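Oltholm Community Help Exchange
Home > Household and Shared Spaces > Storage and Sorting

Mixed items left in a shared storage bin: how should they be sorted, and is the bin still fit for use?

Posted by Woo-jin Hong
12/08/2026
Viewed 991 times

I am writing on behalf of the tenants' group at Bukden, a shared workshop and kitchen building with 70 members. We keep several deep grey bins on the benches in the common room. They were intended for small hand tools that are waiting to be returned to the tool wall. Over the past year members have used them for whatever is in hand at the end of a session, and we now regularly find food, drink bottles and tools in the same bin.

The group has asked me to prepare a short written procedure before our January meeting. I would be grateful for advice on the following matters.

First, in what order should a mixed bin be emptied, and what should be done with fruit that has been lying beside tools? Second, is it reasonable to keep using bins whose inner walls are scuffed and worn, or should they be replaced? We have a budget of 3,500 dollars for the whole room, and I would prefer not to spend a large part of it on containers. Third, should bottles be allowed in the common room at all?

I should add that we have no wish to be heavy-handed. Most members are careful, and the present arrangement grew up without anyone deciding on it.

3 replies

Ryu
Member, Household and Shared Spaces

Throw the fruit out, wash the bin, put up a sign. We did this at our hall and it was fine. I would not buy new bins.

Rasel
Senior contributor

The order of work matters more than the sign, in my view. I look after storage for a community kitchen and an adjoining repair room, and our written procedure is as follows. You are welcome to adapt it.

Remove anything with a blade or a point first. Lift it by the handle and place it on the tool tray with the blade facing away from you. Do not reach past a blade to get at something else.

Remove drink containers second. Check that the cap is closed before you lift the bottle, and stand it upright on the bench. Bottles with a name go to the owner's shelf. Bottles without a name are kept for 30 days and then offered to whoever wants them.

Remove food last. Fruit that has been in contact with tools should be discarded. Washing may deal with ordinary dirt, but it is not a dependable way to deal with old paint, filler or solvent, and you will seldom know what a tool was last used on. Bunched fruit is a particular nuisance because single pieces come away and are overlooked, so check the corners of the bin before you set it down as empty.

Wipe the bin with warm water and dish soap, rinse the cloth, wipe again, and leave it to dry with nothing in it.

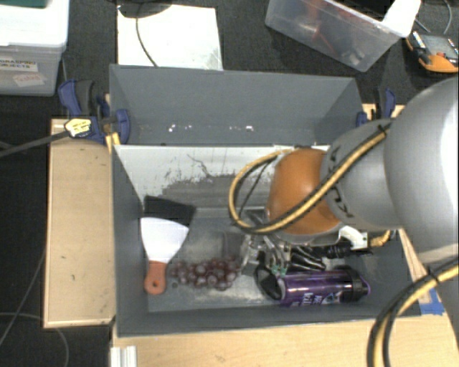
Sorting by category is easier to explain to members than sorting by owner, and I would base the procedure on it. Each person can recognize a tool, a drink container and an item of food without being told whose it is. With a bin holding a putty knife or scraper, a bunch of dark red-purple grapes and a purple bottle with a black cap, the order above gives you the scraper first, the bottle second and the grapes last. The scraper has a hanging hole near the end of its handle and can go straight back on a hook — that is one fewer item needing a place in a bin at all.

As to wear, scuffs on the floor of a bin are of little concern where only tools are stored. Worn or flaking paint is another matter if food is likely to go in, and a line that may be a crack should be checked by hand with the bin empty. Press gently on either side of it. If the wall moves, retire the bin. If it does not, keep the bin for tools and label it accordingly.

I would not ban bottles. A separate shelf near the door, at elbow height, will collect most of them within a few weeks.

Woo-jin Hong
Original poster

Thank you both. I will put the order of removal to the group largely as Rasel has set it out, with a line added about returning scrapers to their hooks. We will inspect the walls of every bin before deciding on replacements. Could Rasel say whether the shelf for bottles should have a lip at the front? Ours would be above a hard floor.

Rasel
Senior contributor

Yes, a low one. Ours is a strip of scrap timber screwed along the front edge, and it is easily wiped down.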